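My Visit to the Open Rehearsal Day of a Television Singing Contest

In April I had the chance to visit the studio in Murdale where the singing show Nastilura is made. Once a year they open the doors on a Friday and let the public watch the rehearsals. I have followed this program for 6 seasons, so I was very happy when my ticket came by e-mail. The number on it was 126, and I was told to be at the side entrance at ten in the morning.

We waited for a long time in a corridor with old posters. Then a young woman with a headset brought us inside in small groups.

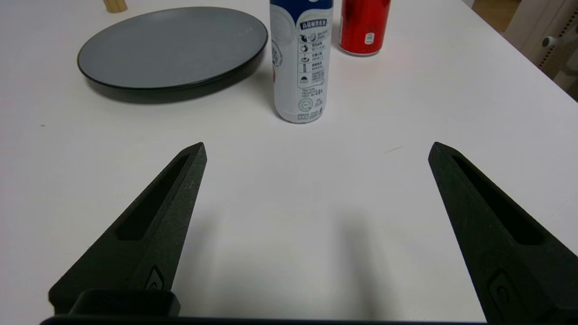 The hall is smaller than it looks on television. It has 271 seats, and on the show I always believed there were thousands. The stage floor was still without its colored lights, and under the work lamps it looked plain and pale, like a bare white tabletop. The judges were not present. In their chairs sat people from the crew, so that the camera operators could practice their close shots.

The first singer was a baritone who sang an Italian song very slowly. He stopped two times to speak with the sound engineer, because he could not hear the piano in his ear. After him came the vocal group Dhanial, which I liked most in the autumn shows. They sang without microphones for a few minutes, only to try the harmony, and the whole hall became silent.

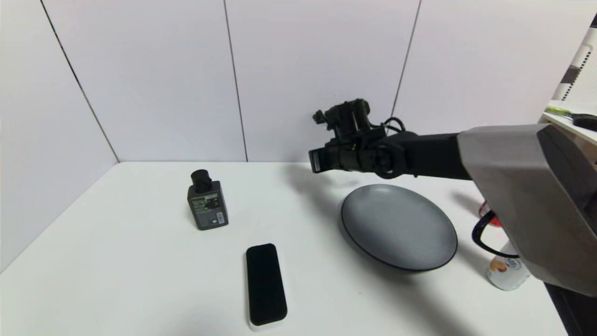

Green bottle and a round gray plate on the white table.

At noon there was a break. One could buy soup and sandwiches in the canteen, and the line was long but friendly. I spoke with two ladies who had traveled almost 7 hours by bus. They told me that they vote every week, each for a different singer, and that they do not discuss it at home.
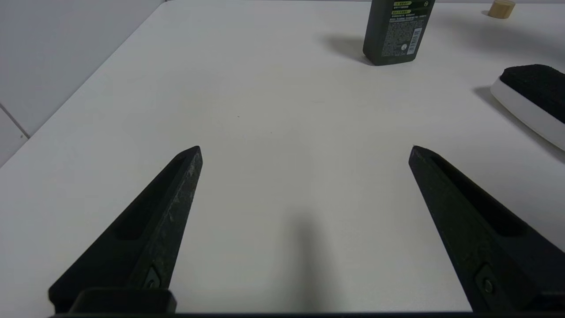 White tabletop, with the two black gripper fingers open.

The afternoon was for the duets. I must say this part was less interesting for me, since they repeated the same entrance again and again until the lights followed correctly. A duet from the musical Dornulia was started nine times. The singers saved their voices and only moved their lips at the end.
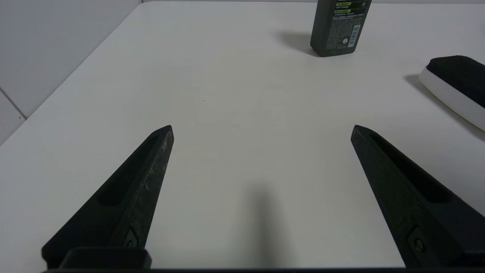
When they finally sang it in full, I forgot that I was tired. The soprano took the high note softly, which I had not expected, and the crew in the judges' chairs stood up and clapped. We were allowed to clap also.

Some practical advice for those who want to go next year. Bring a warm sweater, as the air conditioning is strong. Telephones must stay in the bag during rehearsal. The last bus to the train station leaves soon after the end, and I had to run for it.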